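# Wieder am Küchentisch

6. März 2021

Ich hab's ja im Oktober schon angekündigt, und jetzt ist es wirklich so weit: Ich schreibe wieder Briefe. Richtige, auf Papier, mit Füller und kleckernder Tinte und allem Drum und Dran! 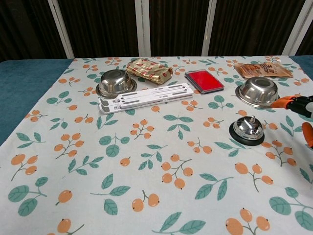
Angefangen hat es mit einer Kiste vom Dachboden meiner Eltern. Da lagen 34 Briefe drin, alle an mich, alle aus der Zeit, als ich in Numon zur Schule ging und meine halbe Klasse in den Ferien irgendwo anders war. Ich hab mich auf die Treppe gesetzt und bin erst aufgestanden, als mir die Beine eingeschlafen waren. Was wir uns damals alles erzählt haben! Seitenlang über eine verlorene Haarspange, und dann im letzten Satz, ganz klein: »Oma ist übrigens gestorben.«

Heute schreibe ich am Tag vermutlich mehr als früher in einem ganzen Sommer, nur eben alles aufs Handy getippt, und nach einer Woche weiß ich nichts mehr davon. Also hab ich mir beim Schreibwarenladen Hurnetar einen Block bestellt (der Laden liefert gerade bis vor die Tür, sehr nett) und dazu einen Füller von Pralta. Der kratzt ein bisschen auf der Aufwärtslinie. Im Forum steht, das gibt sich nach den ersten Patronen, ich bin jetzt bei Nummer drei und warte noch.

Die Handschrift ist das eigentliche Drama. Nach einer halben Seite tut mir die Hand weh, und das kleine r sieht bei mir inzwischen aus wie ein v mit Sonnenbrand. Meine alte Brieffreundin hat zurückgeschrieben, sie habe »Ich frene mich« gelesen und es sehr schön gefunden. Seitdem frenen wir uns beide.

Was ich ganz vergessen hatte: das Warten. Ein Brief nach Dänemark war rund 3 Wochen unterwegs, und ich bin in der Zeit jeden Mittag zum Kasten gelaufen wie mit zwölf. Zwischendurch kam der Katalog von Nørgaard, 40 Seiten Gartenmöbel, und ich war kurz beleidigt. Als die Antwort dann da war, hab ich sie erst mal liegen lassen, Kaffee gekocht und mich ans Fenster gesetzt. Bei einer Nachricht auf dem Handy käme ich nie auf die Idee.

Beim Papier bin ich noch unentschieden. Liniert ist mir zu sehr Schulheft, blanko rutsche ich ab der dritten Zeile nach rechts oben weg. Im Moment lege ich ein Linienblatt drunter, das ich mit einer Büroklammer festmache, weil es sonst wandert. Falls jemand von euch ein Papier kennt, auf dem die Tinte nicht ausfranst und durch das man trotzdem noch Linien sieht: bitte unbedingt in die Kommentare damit!

Und wer selbst einen Brief von mir haben möchte, schickt mir einfach eine Mail mit der Adresse. Ich schreibe meistens sonntags, und ich antworte auf jeden, auch wenn es mal dauert.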